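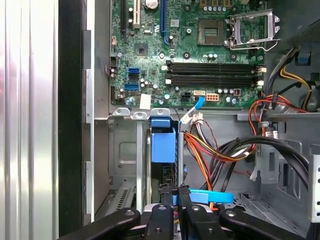

# Old office desktops, lids off

I've read plenty of cheerful posts about how easy it is to bring one of these back. Buy the case for pocket change, drop in a drive, plug in two cables, done. I don't believe most of it. The people writing those posts usually stop before the part where they use the computer for a week.

So this page is a small gallery, with my complaints attached. The seller was an outfit called Jalach, whose listing promised machines "tested and ready for parts." I'd like to know which of those two it was. Tested suggests it ran. Ready for parts suggests it didn't.

**The board.** Green and full of slots, which the listing called "highly expandable." Expandable into what? You've got an old white PCI slot for a card you threw away years ago, and a long blue one for a graphics card that the stock power supply may not care to feed. Two blue SATA ports stacked one above the other is enough for a drive and a DVD burner, if you still own a disc.

**The socket.** Open, with the retention frame up and no processor in it. I get nervous about bare sockets. One bent contact and you have a very flat paperweight, and no seller's photo is ever sharp enough to settle the question. Ask for a close-up before paying. Jalach took 6 days to answer me and then sent the front of the case.

**Memory.** Long black slots, empty. "RAM not included" was in the listing, in fairness, down under the shipping terms. Budget for it, and don't trust the guy who tells you any old stick will do.
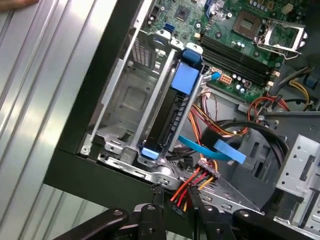
**The drive cage.** Stamped sheet metal, and the one thing in these cases I have no quarrel with. It's stiff, it has a grille for air, and it weighs more than some laptops. Watch the edges all the same. I have seen "rolled edges for safety" in a brochure and the cut on my thumb on the same afternoon.

**Power headers.** Down at the low end of the board you get orange-brown and off-white connectors close together with a bunch of capacitors for company. Kam-wah Hsueh, who has fixed more of these than I've complained about, looks at the capacitor tops before anything else. Flat is what you want. I asked if flat meant good and got "flat means flat," so take that for what it's worth.

**The blue plastic.** Blue is supposed to mean "grab here." Cedus sells replacement drive carriers and swears they're tool-free. I bought one in April. It needed a screwdriver, then a bigger screwdriver. The original carriers are better, and they tend to go missing, so check that yours comes with one.

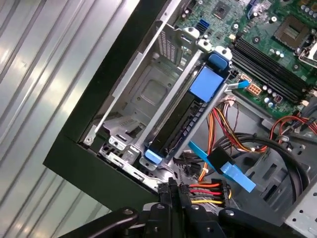 **SATA power.** Red, yellow and black wires running into a flat black plug, the keyed kind. Push it on straight. Those keys snap if you lean on them sideways, and then every forum will tell you glue is fine. Glue is not fine – I tried it, and the plug came off with the drive's own plastic stuck in it.

**What it costs.** The case was $34. By the time I'd priced a processor, memory and a drive I trusted, I was within $14 of a refurbished one from Clekon with everything already in it, plus a warranty I haven't read. Whether that one holds up is a question for another page. I have my doubts about it too.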